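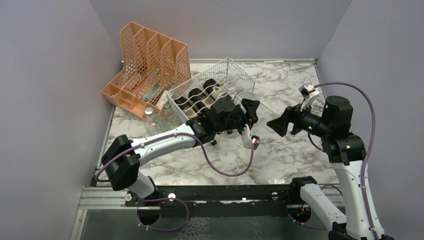
What do you all use to keep a few bottles lying flat when you don't have a wine rack?
A wire basket with a flat bottom does fine for three or four, as long as it's long enough that the necks aren't hanging out.

Wine storage on a small counter
5 replies, 1076 views

hamann_hill wrote:
I finally cleared a corner for the wine, and so far it's a white wire basket next to my orange magazine file, the one with the lattice sides. I keep trying the bottles at different angles, and the basket only seems to fit if I turn it on the diagonal.

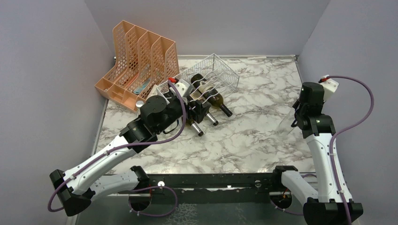
I'd love to get it all squared up before November, when my sister-in-law shows up with a case from Drodcombe (she always does!). Labels up or labels down?

lovierlane wrote:
Labels up, so you can read them without rolling anything. But I'd lose the magazine file. It eats half your corner.

AnwaraSiddiqui wrote:
Disagree! I have one a lot like it and it's great for recipe cards and takeout menus. Put the file behind and the basket in front. My whole setup is 37 inches wide and they both fit.

lovierlane wrote:
Fine, but paper that close to red wine? I've seen how you pour, Anwara.

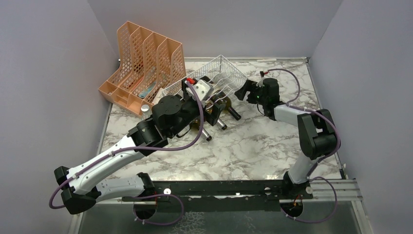 Re: what about screw caps?

fliltier_fan wrote:
Stand those up. Only the corked ones need to be on their sides, and if you drink them within a month I don't think it matters at all.

hamann_hill wrote:
OK, file stays for now, sorry lovierlane. Still going back and forth on standing the bottles up.
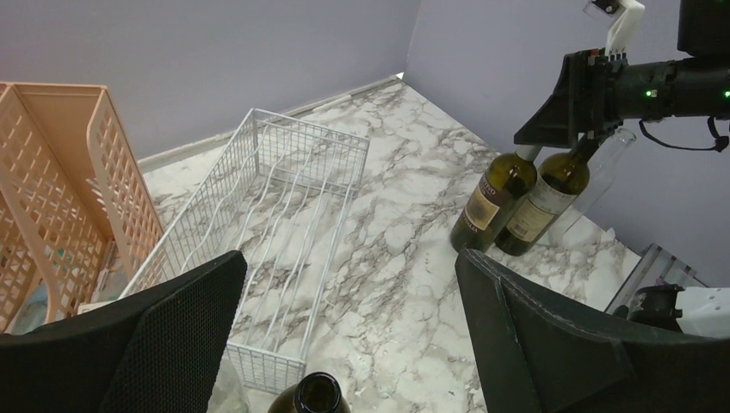 Basket, file and one of the green bottles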